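手持夹爪保养小抄（工作台版）

最后改过：14 Nov 2022

写给接手这台的人。赶时间写的，想到哪写到哪，有错字自己脑补。

型号是Nisby的平行连杆夹爪，黑色，两指，手持。装配图在Kultero的资料夹里，纸版那份别信，孔位标反了一个。

先说开工前。

手柄螺丝先摸一遍。松的拧到不晃就行，别死拧。铝牙，滑了就得换整块。

指垫。看两块是不是平行。合到快碰上，对着光看缝，上宽下窄就是歪了。歪了先别动指垫，去看连杆，十次有八次是轴那头松。

指垫表面用无尘布蘸一点酒精，擦完晾一会儿。不要用洗洁精，会留一层滑的东西，夹布的时候特别明显，捏起来一半就溜下去。

轴孔。铜套那几个是重点。每满500次开合看一眼，有黑粉就擦掉。黑粉是正常磨损，亮晶晶的碎屑不正常，停下来拆。

油：Oletti的轻机油，针头瓶，每个铜套一滴。一滴！！多了会顺着连杆流到指垫上，然后你又得擦指垫，擦完又得等，一上午没了。没有铜套的小孔不用上油，那是减重和走线固定用的，不转。

上完油空开合40下，再擦一次渗出来的。

拆连杆的顺序：
先拍照。每次都拍，别觉得自己记得住。
外侧两根长臂先松，不要整个取下来。
再退手指上的轴。
垫片按左右分开放，磁铁盘里划条线，左边归左边。
中间的深色连接件最后动，没事别动。

装回去反着来。轴螺丝加一点低强度螺纹胶，蓝的那种，红的千万别用，上回有一颗是拿烙铁烫了半天才退出来。胶别碰到铜套里面，碰到了就发涩，得整根抽出来清。

装完测试。不要一上来就夹硬的。

我习惯用软布团，放浅盘里，盘子有边，东西不会乱跑。夹爪从上面下去，两个指垫分在布团两侧，慢慢合。看三件事：两边是不是一起到，合的时候有没有一顿一顿，松开之后会不会粘住一边。软的东西最挑毛病，硬块歪一点也能夹起来，布不行，一歪就只咬到一个角。

深色盘子配深色布其实更考人，眼睛不好对位，手会不自觉往下压。压多了指尖蹭盘底，久了指垫下沿就磨圆。所以测试时手腕搁稳，差一点点到底就停。 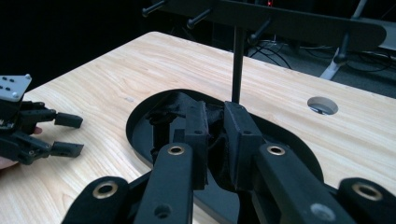

铜套上油那段我有不同意见，Kong回的，我们这边试过完全不上油，干跑到3,000次才开始发涩，反而没那么多黑泥。灰大的地方油就是胶水。如果你们台子旁边老有人裁布、拆纸箱，建议干跑，勤擦，涩了再上。还有螺纹胶要等够时间，别刚点完就去空开合，等于白点。

收到，补一下：干跑可以，但前提是真的勤擦。我们这台以前没人擦，所以才定了上油的规矩。两种别混着来，上过油想改干跑，得把铜套洗干净，棉签捅到不黑为止。螺纹胶那条完全同意，我一般放过夜。

继续。

间隙怎么判断。捏住一个指尖左右轻轻推，有一点点动是正常的，推得出“嗒”一声就是铜套旷了。先换轴，轴便宜，换完还响再换铜套。铜套是压进去的，用台钳慢慢顶，垫一块软木，不要用锤子。锤子敲过的孔会变椭圆，后面怎么弄都歪。

新铜套压进去以后内径会缩一点，轴插着紧是正常，别急着磨。空开合一阵再看，还紧就用细砂纸卷在轴上转几圈，吹干净。

两把夹爪一起用的话，零件别互换。看着一样，磨合过的轴和铜套是配对的，换过去要么紧要么旷。盒子上贴胶带写号，2号那把的垫片比另一把薄，混了就合不严。

指垫更换：
每块指垫先松螺丝，旧胶刮干净再上新的。刮刀斜着推，别撬，撬会把安装面弄出坑。
新垫两块一起换。只换一边的话高低差一点，夹薄东西就露馅。
螺丝先都带上不拧紧，合拢，让两块自己贴平，再拧。这步省不得。

线。台面有过线孔的就走过线孔，没有就贴边，别横在手活动的范围里。线头留一个巴掌的余量，太短了抬手会拽，太长会掉地上跟别的缠成一坨，找起来要命。过线孔的衬圈松了也顺手按回去，不然边口会刮线皮。

台面清出来再干活。拆的时候底下垫浅色的布，小垫片掉上去一眼看见。掉地上的话先别挪椅子，关灯用手电贴着地面照，影子会出来。

收工：
指垫张开放，不要合着，合着一夜垫子会压出印。
平放，别挂。挂着连杆一直受力。
油瓶盖拧紧，倒过一次，整个抽屉都是。
用过的棉签扔掉，不要放回盒子里，说过好几遍了。

备件在第二层抽屉，轴、铜套、垫片、蓝胶。指垫快没了，4月那批是最后一批，谁用到最后一对谁去下单，订货写Nisby的料号，别写“黑色那个”，上次就是这么写的，寄来一包桌脚垫。

常见毛病速查，懒得看上面的看这里：
合不严：垫片混了，或者指垫没贴平。
一边先到：连杆轴松，先紧外侧的。
开合发涩：螺纹胶进铜套，或者油太老，洗。
有响声：轴旷，换轴。
夹布打滑：指垫脏，或者垫子下沿磨圆了，换一对。
张开回不到底：看看有没有线头缠在中间那节里，很隐蔽，用镊子挑，别用刀片割。

润滑记录写在盒盖里面那张表上，写日期和次数就行，用铅笔，圆珠笔沾了油会糊。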